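Utineck Allotment and Garden Society
Minutes of the January meeting, 7.30 pm

Present: Teodor Baran (chair), Nayeli Londoño (minutes), Dayana Cáceres, Socorro Guzmán. Apologies from Fidelina Correa.

1. Last minutes
Agreed, with one correction. The gate code was changed after the seed swap and not before it.

2. Water butts
Dayana presented the quote from Prular for linked water butts along the north fence, at £3,238 fitted. Socorro asked what was being fitted, as the butts stand on slabs we already own. Dayana said the price covered pipework and a pump. Teodor doubted we need a pump on a slope. The leaflet claims a 30 per cent saving on mains water, but does not say compared with what. Our own meter readings have gaps in them, so we could not check the claim if we wanted to.
Action: Dayana to ask Prular for a price without the pump.
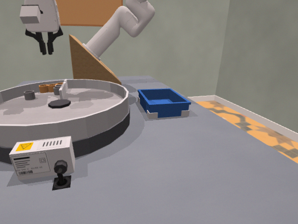 Socorro also pointed out that the last money-saving idea, the shared compost bays, has so far cost us two deliveries of woodchip and a new lock. She is not against water butts. She would like to see one plot try it through a dry spell first. Teodor offered plot 6.

3. Rents
A rise was proposed to cover the insurance. Nayeli said the insurer's letter gives no reason for the increase and she would not pay it without a second quote — the same was said last year and no second quote was got. Held over.
Action: Nayeli to get one this time.

4. Waiting list
The list stands at 164 names. Teodor thinks a good many have moved away or lost interest. Socorro would like everyone written to before we tell the council there is demand for a second site at Tisalholm. Agreed.

5. Slug trial
Fidelina sent a note saying the wool pellets worked. Dayana, on the next plot, used nothing and lost no more lettuces than she did. Noted.

6. Any other business
The padlock on the Mosquera Lane gate is sticking again. Socorro to bring oil.

Closed 9.10 pm. Next meeting in the hut, if the heater is mended, otherwise at Teodor's.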